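Rumel Lunch Bag, Tall
Insulated, upright, zip closing
Colours: dark teal, charcoal, mustard
In stock, ships from our Curkden shop

We've been carrying lunch bags for a good while now, and the tall Rumel is the one our own staff keep buying with their own money. It stands up on a counter while you fill it. It fits beside a binder in a school backpack. And it takes a proper lunch, by which I mean a thermos of soup and a sandwich and a couple of mandarins, with the cookie on top where it won't get squashed.

Manon Poirier does our buying and went through an awful lot of samples before she settled on this one. Most of them were fine for a drink and a granola bar. She wanted something for people who eat a real meal at noon and another small one at three, and who don't have a fridge at work, or have one they'd prefer not to open.

What fits inside

The main compartment takes a wide-mouth food jar with a flat container standing next to it. I pack mine with the jar at the back, the flat container in front and a cloth napkin stuffed down the side so nothing rattles on the bus. If you use the stacking Morin tins (we sell those too, see the containers page) you can get two small ones in and still have room for an apple. The large Morin won't go in lying flat, but it goes in on its end if the lid seals well. Test yours over the sink first!

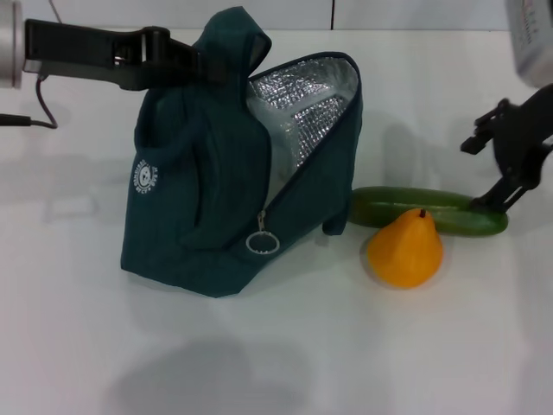

Ice packs are the other half of the story. The slim kind is best, the 200 gram ones we keep by the till, and two of those will look after yogurt and cold cuts through a normal morning. Freeze them overnight, lying flat, and put one at the bottom and one on top. For hot food, skip the ice (obviously) and fill your jar with boiling water for a few minutes before the soup goes in. That one step makes a bigger difference than any bag ever will.

A word on hot and cold together. People ask all the time, and my answer is to pick one. A hot jar next to a cold yogurt gives you two lukewarm things by lunch. If you really want both, wrap the jar in a tea towel and keep the ice pack on the far side.

Cleaning

Wipe the lining with a damp cloth and a drop of dish soap, then leave the bag wide open until it's dry. Please don't put it in the washing machine or the dryer. For a smell that won't shift — tuna, usually, or a forgotten banana — spread a spoonful of baking soda inside, zip it up overnight and shake it out over the garden in the morning. Marlene Fehr at our front counter swears by a cut lemon instead. Both work for me.

The zipper likes a little attention once or twice a year. Rub a plain candle stub along the teeth on both sides and run the pull up and down a few times. Crumbs are what wreck zippers, so an old toothbrush is handy too.

Two lunches to try in it

Barley and mushroom soup in the jar, buttered rye in the flat container, a dill pickle in its own little tub. Make the soup the night before and it'll be thicker and better.

Cold sesame noodles with cucumber and leftover chicken, dressing kept separate in a small screw-top. Toss it all together when you sit down. Audrey-Anne Dhillon brought this to our December stocktaking and three of us asked for the recipe before she'd finished eating. It's now printed on the card by the till.

From customers

"I'm on site from 6 in the morning and this has been in and out of the truck all winter. Still going strong, and the fabric hasn't frayed anywhere." Tyson Lévesque

"Bought one for my daughter and ended up keeping it. Ordered her the mustard. I'd love an outside pocket for cutlery, otherwise very happy." Amrit Tremblay

We've passed the cutlery pocket idea along to Rumel. In the meantime the Zundov fork and spoon set comes in a slim sleeve that slides down beside the jar.

Details

Suggested jar size: up to 625 mL
Care: wipe clean, air dry
Returns: unused bags, at the counter or by mail
Goes well with: Morin small tins, slim ice packs, Zundov cutlery set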